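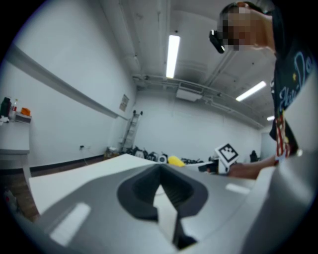

Worktable and ceiling lighting, with a person leaning in from the right.

Gedodeck Table Tasks
Data card and README, version 2

Summary

Gedodeck Table Tasks is a collection of written records of ordinary work done at a table: sorting, folding, stacking, wrapping and clearing away. It is maintained by Plolletex and distributed through Skillgate. The collection contains 2,000 records covering 38 tasks. Each record gives the items laid out at the start, the steps carried out and the state in which the table was left.

Users of the first version should note that the task names have been revised. The old names are kept in names_old.csv and will remain there for one further release.

Contents

records.csv — one row per record
tasks.csv — the task list, with the instructions as read out to participants
items.csv — the household items used, grouped by kind
names_old.csv — task names from the first version
rooms.txt — notes on rooms, tables and lighting
LICENCE.txt — terms of use

Setting

Work took place in plain rooms with white walls and ceiling-mounted tube lighting. The main room, listed in rooms.txt as Beyene, has a white table and a brown wooden floor. Its ceiling is exposed and painted white.

Glare was a recurring matter. Glossy items such as coated card and clear lids were difficult to judge on the white surface under the tubes, and records in which a participant mentioned this carry the value "glare" in the remarks column. No attempt was made to correct for it.

Participants stood or sat as they preferred. Posture was noted only when a participant changed it partway through a task.

Tasks

Tasks are grouped under four headings: laying out, sorting, packing and clearing. Most of the packing tasks call for a carton or a cloth bag, and a small number call for both. Clearing tasks end when the participant states that the table is finished, whether or not every item has been put away. The final state is entered as it was left.

Items that fell to the floor during a task stayed part of that task. The dropped column records them. Participants were free to pick them up at once, later or at the end.

Fields in records.csv

record_id — unique within the release
task — matches tasks.csv
room — matches the headings in rooms.txt
start_items — separated by semicolons
steps — free text, in the order carried out
end_state — free text
dropped — yes, no or blank
remarks — optional

A blank in the dropped column means that no entry was made. It should not be read as "no".

Known limitations

The folding tasks are under-represented, and one of them has fewer than 100 records. Colour names were entered by hand and are inconsistent: "grey" and "silver" are used interchangeably for cutlery trays. Records made before December use a shorter form of the steps field, often a single sentence.

Use and citation

The collection may be used for research and teaching under the terms in LICENCE.txt. Please cite it as: Plolletex, Gedodeck Table Tasks, version 2, distributed by Skillgate. Corrections should quote the record_id and the field concerned.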